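Section 8. Setting up the shoe store in a shared hallway

Fit the Casgate rack first and let the wall fixings settle overnight before loading it.

1. Empty the bin and wipe the base with a damp cloth.
2. Sort outdoor shoes from indoor ones. Slides and slippers go in the bin, boots on the rack.
3. Pair everything up before you put anything away.

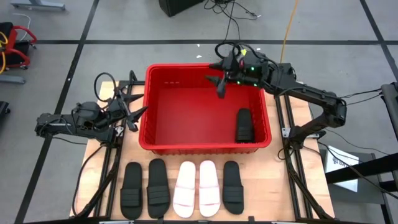 Lwazi Mabuza: We do step 3 before step 1 in our house. Fewer odd shoes left over at the end, and the bin gets wiped properly.

Either order is fine. Do not skip the pairing.

4. Put the heaviest pairs in first, soles down. Keep the load below the rim.
5. Leave a gap of 125 mm between the bin and any heater. 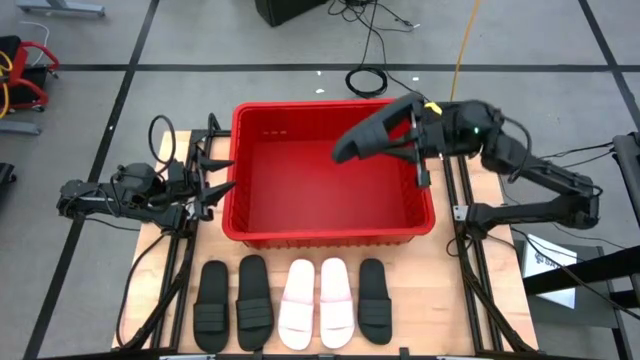
6. Stick a Histell label on the wall above each place — one per person — and write the shoe size on it.

Caution: do not stand on the bin to reach the top shelf.

Note: wet shoes should dry on the mat before they are stored. From October onwards, check the mat each evening and hang it up if it is soaked.

7. Once a month, take everything out and rinse the bin with warm water. Do not use bleach.

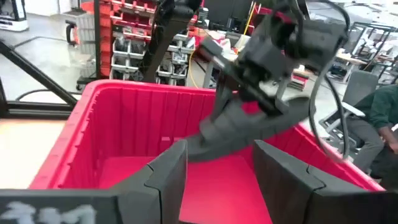 Fig. 8c. Bin with ribbed walls, floor clear.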